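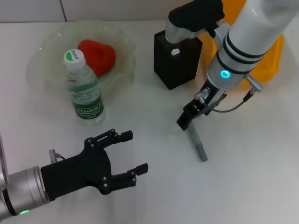 News > Industry > Automation

Home Latest Opinion Events Subscribe

Virkby writes down the rules for tabletop robots

Tuesday, August 15, 2023

Virkby has published its first house code for two-armed robots that work on tables, and it runs to 90 pages. The previous version was a sheet of paper taped to a door. It said "Be careful" and had lost a corner.

The new code was drafted with Honkanen, which builds benches, and Dremum, which writes the software that moves the arms and has opinions about benches. It covers speed limits, cable routing, status lights and a matter that took up most of the spring, namely what may be left on the table while the arms are powered.

The answer is whatever the task needs. A drinks bottle is allowed if picking it up is the task, and then it has to be on the task sheet. A drinks bottle that belongs to the operator is a breach. The code spends four pages on telling the two apart.

Cables get a chapter of their own. Any lead running from wrist to gripper must have enough slack for the full turn of the joint and must be checked by hand at the start of each shift. Lights on the arms may no longer be covered with tape, a practice the authors describe as "widespread, and always somebody else's."

One rule has already drawn complaints. When one arm is holding something long and thin, the other must stay at least 100 millimeters from either end of it unless the task is a handover. Operators say this makes tidying a desk take all afternoon. Dremum replies that it has seen them tidy a desk, and that it took all afternoon before.

The code is backed by a log of 1,781 stoppages at the Plollari test hall, 620 of them put down to "object not where expected." The log doesn't say who expected it to be elsewhere. From now on, that column has to be filled in.

Compliance is voluntary until December, when it becomes a condition for booking bench time at Plollari. Virkby says it will take comments on the draft until then – on the form provided, which is Appendix F and is longer than the chapter on emergency stops.

Contact us | Copyright 2023 | Back to top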